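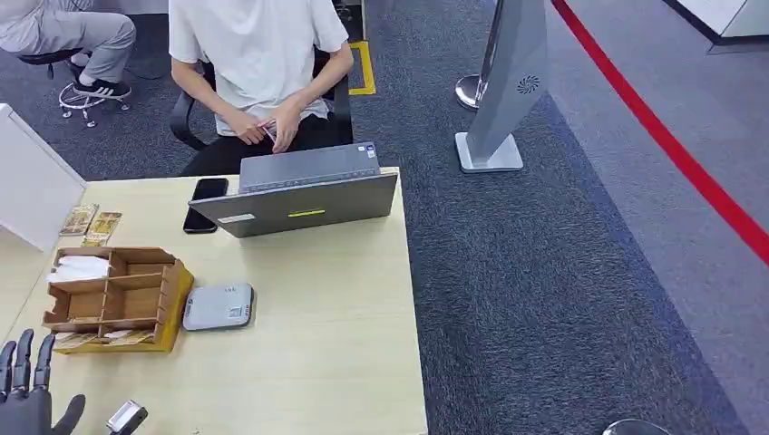

Does anyone still believe in the free trial?

Wed 30 September

A reader wrote in last week asking if she should sign up for Besterix, the note-taking and planning service that has been buying up ad space on every podcast I listen to. Thirty days free, cancel any time, no strings. I told her I'd look into it, and I did, and I came away with the same feeling I get when a car dealer offers me coffee.

Start with the card. You can't begin the Besterix trial without entering a payment card. The sign-up page says this is "to prevent interruption of your service," a phrase I would like to see retired. If I haven't decided to buy the thing, there is no service of mine to interrupt. The card is there so that a certain share of people will forget, and everybody who has ever worked near a subscription business knows it.

Then the price. The monthly plan is shown in big type. The plan you get moved to when the trial ends is the yearly one, unless you change a setting, and the setting is on the third screen under "Preferences." I found it only when I went back a second time looking for the catch. Maybe that's an honest piece of bad design. I have my doubts. Bad design hardly ever seems to cost the company money.

I also tried canceling, on day four. The button says "Pause my plan." Pausing, if you read the small print, keeps the card on file and starts billing again after 67 days. To really leave you have to pick "Other options," then type a reason into a box, then turn down a discount, then turn down a slightly bigger discount. The second discount annoyed me more than the rest put together. If they can sell it at that price, why was I being shown the other one?

To be fair to Besterix, it isn't the worst of the bunch. Jurnalell, which does much the same job with nicer fonts, lets you sign up in one click and cancel only by email. I sent mine on a Monday and got an answer nine days later, which happened to be two days after the trial ran out. They did refund me when I complained. I wonder how many people complain.

Several of you have told me I'm too hard on these companies, that adults can read terms and set a reminder. Sure. I set reminders. I also have a job and a leaking gutter, and I've missed two reminders this year. The pitch for this software is that it's made for people who lose track of things, and then the business depends on them losing track. I can't get past that.

When I ran a poll in this newsletter last December, 800 of you answered. It was no kind of science, and people with a grudge are more likely to fill in a form about trials than people who are perfectly happy. Still, more than half said they had paid for at least one month of something they meant to cancel. A few had paid for years. One reader in Bragança had been paying for a language course since before she moved there, and she now speaks the language better than the course does.

What about the claims for the product itself? Besterix says its users "save up to 2,000 hours." Over what stretch of time? Compared with what? "Up to" covers everything from zero on. I asked the press office and was sent a link to the same page I was asking about. I wrote back, and was sent the link again with a smiley face. I used the app for three weeks and it was fine. It made lists. I had lists before.

The only company I looked at that handled this decently was Mondetti, the small outfit that makes a plain calendar tool. Its trial needs an email address and nothing else. When it's over, it locks, and a message asks if you'd like to pay. I'm told there are 1,550 paying customers, a number that comes from the company, so treat it like any number that comes from a company. I also notice that small firms tend to be polite about cancellation right up to the point where somebody buys them. Ask me again in two years.

So, to the reader who asked: if you want to try Besterix, go ahead, but switch the plan to monthly before you do anything else, and cancel the same afternoon. You keep the full trial either way. Take a screenshot of the confirmation page, and check your card statement the month after, and once more when those 67 days are up. If your bank offers single-use card numbers, use one.

And if you've had a trial end badly, or even well, reply to this email and tell me the name of the service and what it took to get out. I'd like to hear from the happy ones too. I've been waiting on those for a while.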